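Handheld grippers, part whatever: the shared workshop edition

I said in my last post that I would stop writing about grippers until I had something that worked. I have been at the Vindale workshop on and off since September and I have something that works about as often as my old car started, so I'm going to write about it anyway.

Quick catch-up if you came in from the woodworking posts. The plan, which was Moataz Ouazzani's before it was mine, is a pair of grippers you hold in your hands. You pick things up with them, you record everything, and later a robot arm with the same jaws is supposed to learn from the recordings. Moataz calls the project Simiyu. I call it the jaws. He believes we can get a cheap arm to put dishes away by the time his lease is up. I believe we can get a cheap arm to drop a spatula in a new location.

I have read a lot of home-robot posts, and they nearly all go the same way. There's a video, the video is sped up, the comments are full of people asking for the parts list, and then the author is never heard from again. I'd like to know what happened to those robots. My guess is a box in a closet. So I'm going to try to write down the dull parts, the ones that ate our evenings.

The shells

The white shells are printed. We are on version 8 of the body, and I would not call it finished. The early ones had a nice slim grip that looked great on the screen and hurt after ten minutes. Every version since has gotten fatter. The current one is a big round lump with the opening in the middle, and it's comfortable, but you do end up steering something the size of a melon toward something the size of a clothespin. 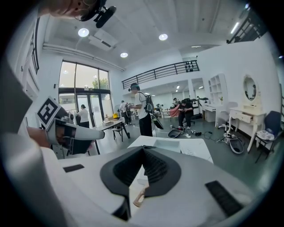
Workshop floor, with one gripper up close and another coming in from the left.

We also lost two weeks to the black part around the opening. Moataz wanted it soft so it would give a little when you bump a table. Fine, except the first soft ones folded in on themselves and you were left holding a very expensive sock puppet. The stiffer mix holds its shape. It also picks up every crumb of dust in the building, and I clean mine with a damp rag before each session. If anybody has found a flexible material that doesn't do this, please tell me, and please don't tell me about baby powder. I tried it.

The printed square markers on top are what the tracking software looks for. I was against them. My feeling was that if a system needs a big printed tag to know where your hand is, it doesn't really know where your hand is. Moataz's answer was that I'm welcome to write something better. I did not write something better, so we have tags.

For the record, glossy card is no good under strip lights. Turn your wrist a bit and the tag turns into a white glare and the tracking wanders off. Plain matte card fixed this in one afternoon, after I had spent three evenings changing settings.

Cables, batteries, backs

Version one of the whole setup was tethered to a desktop computer. You could do anything you wanted as long as it was within six feet of the desk. Putting the computer on your back is the obvious next step and I agree with it in principle. In practice my shoulders have opinions. The pack isn't that heavy when you first put it on, and an hour later it is.

It also did not get rid of the cables. I was promised fewer cables! What we have is shorter cables, which catch on different things. I've snagged chair arms, a drawer knob and my own belt.
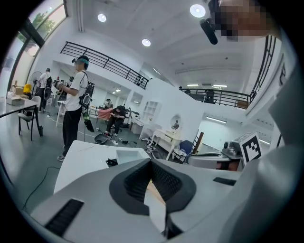 The battery is the part I trust least. Moataz bought two from Trorodlow on the grounds that they were rated for a full afternoon. Mine gives up well before that, and it does it without any warning, so you can be ten minutes into a clean recording when the whole thing goes dark and the file is garbage. I now swap batteries on a kitchen timer. It's a dumb fix and it has saved me more work than any of the clever ones.

Shabani Kashindye, who knows far more about power than I do, looked over our wiring and asked why we had run everything off one regulator. I didn't have an answer. Moataz had a long answer that boiled down to the same thing. We've since split it, with the cameras on one side and the gripper electronics on the other, and the random freezes have mostly stopped. I say mostly. I had one last night.

What we have to show for it

We have over 400 recordings now. Moataz likes to say this number out loud. When I sat down and went through a batch of them, I threw out a lot: dead batteries, markers out of view, one long stretch of me scratching my nose with a gripper on. He thinks I'm too strict. I think if you feed a machine a pile of nose scratching you'll get a robot that scratches.

There's a number going around on the forums that you need 3,000 good recordings before an arm does anything useful with kitchen stuff. I have no idea where it came from. I asked in two threads and got pointed from one to the other. It might be right. It might also be something one guy typed one time.

The single thing I'd call a success is small. Pick up a block with one gripper, pass it to the other, set it down. The arm we have, a secondhand Sama with a wobble in the wrist, has done it. It did it after we moved the block to exactly where it had been in the recordings, with the same lights on, at the same time of day. Move the block a hand's width to the left and the arm goes confidently to where the block used to be and closes on air. Moataz counts that as learning. I'd say it has memorized a spot on a table.

To be fair to him, he has been right before when I was grumpy. The fat shells were his idea. So was dropping the trigger lever I had spent so long on, in favor of the simpler squeeze, and the squeeze is better in every way. I still have the levers in a coffee can if anyone wants them.

Two hands, one stick

The two-handed stuff is where I thought it would all fall apart, and it's the part I have come to enjoy. Try passing a thin flat piece of wood between two sets of jaws when you can't feel a thing through either of them. You find out how much of picking something up is in the fingertips. I squeeze too hard, every time. My recordings show a man strangling kitchen tools.

The jaws meeting tip to tip is a problem too. If both sides come in at the same height they knock into each other before they reach the wood. Coming in from different angles helps, one from the left and low, the other from the right, and you have to slow way down at the end. Slower than feels natural. I worry that we are teaching the arm to move like a nervous person, but Moataz says you can speed it up later. Everyone in those videos says that too.

We set up on the table with the toaster oven because I wanted some real clutter. Training on a bare surface seems like cheating to me. My kitchen counter has never been bare in its life.

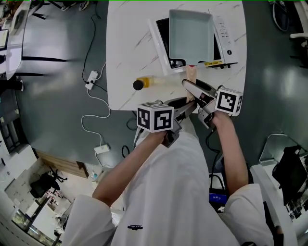 Still on the list

Version 9 of the shell, with a slot so the cable leaves toward the elbow and stays off the wrist. I've drawn it and haven't printed it.

A battery warning, even if it's only a buzzer. Shabani has offered to do this one and I have accepted before he could change his mind.

Moving the block. I want a full set where it starts somewhere different every time, and I want to see what the arm does with it before I hear another word about dishes. Moataz has agreed to this, with a sigh.

Getting the Sama's wrist apart. There's a bearing in there that clicks, and I would like to know how much of our trouble is the learning and how much is plain old slop in a used joint. I suspect the joint. I'd have checked it first, but I was outvoted, one to one.

If you've had one of those wrists open, leave a comment and tell me whether the back cover is glued or just stubborn. I don't want to find out with a screwdriver.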